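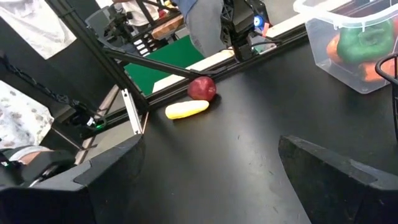

Figure 4. A red apple and a pale yellow item on a black tabletop.

4.2 Promotion from the shop floor

We followed 141 people who joined Skutwood, a chain of snack and coffee counters, in hourly posts. By the end of the study period 30 of them had become branch managers. The rest had either left or stayed in the post they were hired for.

Time served was a weak guide to promotion. Staff who had covered for an absent manager during their first year were more likely to move up, and the effect held after we controlled for branch size and prior schooling. Formal training had a smaller effect, and it was not significant at the Lasham branches, where most courses were taken after promotion had already been agreed.

Interviews lasted 60 minutes and were coded separately by Parsons and Bíró. Where the two codings differed - mostly on what counted as informal mentoring - Mokgethi made the final choice. Several managers described learning to read the weekly accounts from a colleague before they held any duty for them. Lazaridis and Okabe report a similar pattern among franchise owners at Beltanmont, though their sample left out anyone who had bought a branch with family money.

We return to the question of pay on promotion in Section 5.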